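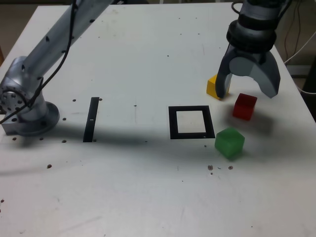 # Crabtree Matte White Top and Flestano Blocks: A Long, Fussy Review

Reviews > Workroom > Tables and Small Parts

6 min read

I went back and forth on whether to review the table or the blocks, and in the end I'm doing both, because I bought them in the same week and I've hardly used one without the other. So this is the Crabtree matte white top (the plain one, no edge trim) and the Flestano color blocks, which Nikau sells out of their Skelilbridge warehouse alongside a lot of stuff I did not need and nearly bought anyway.

Let's start with the table, which was the expensive part. I paid $200 for the top on its own and supplied my own legs. It showed up well packed, with foam on the corners and a leaflet that spends a whole paragraph telling you the finish will survive 3000 wipes with a damp cloth. I have no idea who sits there and wipes a table 3000 times, but good for them! I've had mine since February and it gets wiped when it looks bad, so I won't be testing that claim any time soon.

What I can tell you is that a matte white top shows everything. Gray smudges, little streaks, the path of whatever you dragged across it last. If you're the kind of person who gets twitchy about a scuff, please buy the gray version, or buy something cheap and throw a cloth over it. I don't mind so much. Mine is a work surface and I'd like it to look like one. A melamine sponge takes off most of the gray, and for one really stubborn streak I tried a bit of 600 grit paper, very lightly, and I wish I hadn't - it left a patch with a slight shine that catches my eye every single time I sit down.

Drilling is where the Crabtree wins me over. I've owned tops that chip out in an ugly ring the second a bit touches them, and this one takes a hole cleanly if you put tape down first and go slow. The trouble is that it's so easy you end up drilling more than you meant to. You bolt something down, decide it belongs a little farther over, bolt it down again, and pretty soon the old holes are scattered all over. I looked into filling them. The white filler Crabtree sells is a decent match from across the room and a poor match up close, and it dries hard enough that small things can rock on the bump if you don't level it off. I stopped filling and just live with them. Crumbs do get in there, so keep a stiff little brush handy. 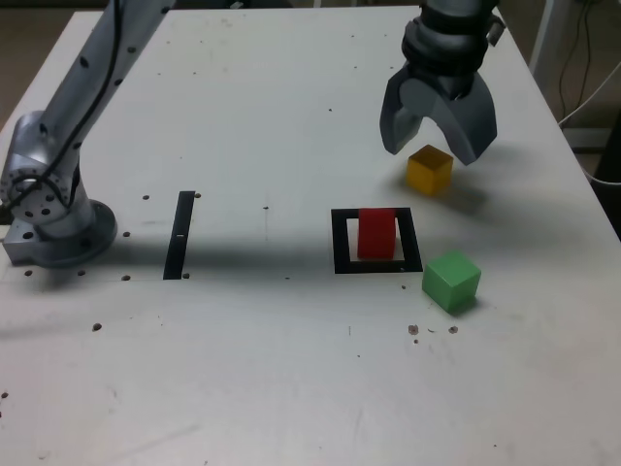

Flestano makes one thing I'm interested in and it's these blocks. Six in the box, flat colors, no letters or numbers or cute animals stamped on the sides, and that plainness is the whole reason I picked them over three other sets I had in my cart. I use them for laying-out games, the kind where you have a few marked spots on the table and you have to get the right block to the right place. You don't need much to get going. A black square outline with the red block standing inside it, the green one just off the corner, the yellow one farther up the table, and there's your first round. The red piece is taller than it is wide when you stand it up like that, and I've come to like it for marking home base, as you can pick it out fast.

The dark outline on white works so well, by the way. I'd been using a pale blue marker line on my old table and squinting at it like a fool. Black gives you an edge you can judge against, so there are far fewer arguments over whether a block is in or out. The long narrow black strip is handy too, as a start line or a dividing line or whatever your rules call for (ours change a lot).

A few gripes with the blocks. The lid on the box is too tight and the little pull tab came off mine inside a week. There's no spare of anything, so if the green one rolls under the radiator, your game is over until you fish it out. And the instruction card has one suggested game on it, one! It's a fine game, it takes a couple of minutes, and then you're on your own. I'd happily have paid another dollar or two for a decent booklet.

They also slide more than I'd expected. On a rougher surface they'd stay where you put them, but on the Crabtree a careless elbow will send one a good distance. I thought about sticking felt on the bottoms and decided against it, as I turn them on every side and would have had to felt the whole block.
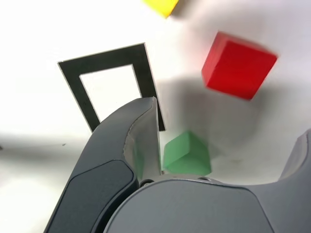
By the workroom desk, Nikau Reviews | Mon 27 July

Color is what I get asked about most, so I'll give it some room. The green is the softest of the set, on the minty side, and the top of it can look a good bit lighter than the front depending on where your lamp is. If you want a deep grass green you'll be disappointed. I wasn't, I think it's pretty, and against all that bright white it still reads as green right away. It'll even throw a faint tint onto a pale surface close beside it, which I find oddly charming. Yellow is strong and cheerful and has given me no trouble at all. Red is the one I'd hand to anyone testing the set in a store.

Lighting matters more with this table than with any I've had. Being matte, it doesn't bounce a hard glare back at you, and that's a huge relief for long sessions. You do get soft gray shadows spreading out from everything, though, and if you've got one lamp off to the side they can fall right over your markings. I moved mine higher and added a second one across from it, and the shadows got a lot easier to work around. A black outline stays readable through them anyway. The pale blue line never had a chance.

Would I buy the top again? Yes, in the same finish, and I'd plan my holes on paper before I touched the drill. I'd also order it one size deeper, since by the time you've fixed anything near the edge you've given up a fair chunk of elbow room. If you're putting it on lightweight legs, think twice - mine wobbled until I switched to heavier ones, and Crabtree's leaflet doesn't say a word about it.

The blocks I'd buy again tomorrow, probably two boxes so there's a spare green. Four stars for the table, four for the blocks, and one very sad star for the lid. Nikau tells me the lid is being changed for the next batch, so if yours has a thumb notch, write and let me know whether it's any better.

Related reviews

Crabtree heavy legs, three months in
Stiff brushes for cleaning out small holes
Melamine sponges compared on white surfaces
Flestano storage tray: worth the shelf space?
Two-lamp setups for a small workroom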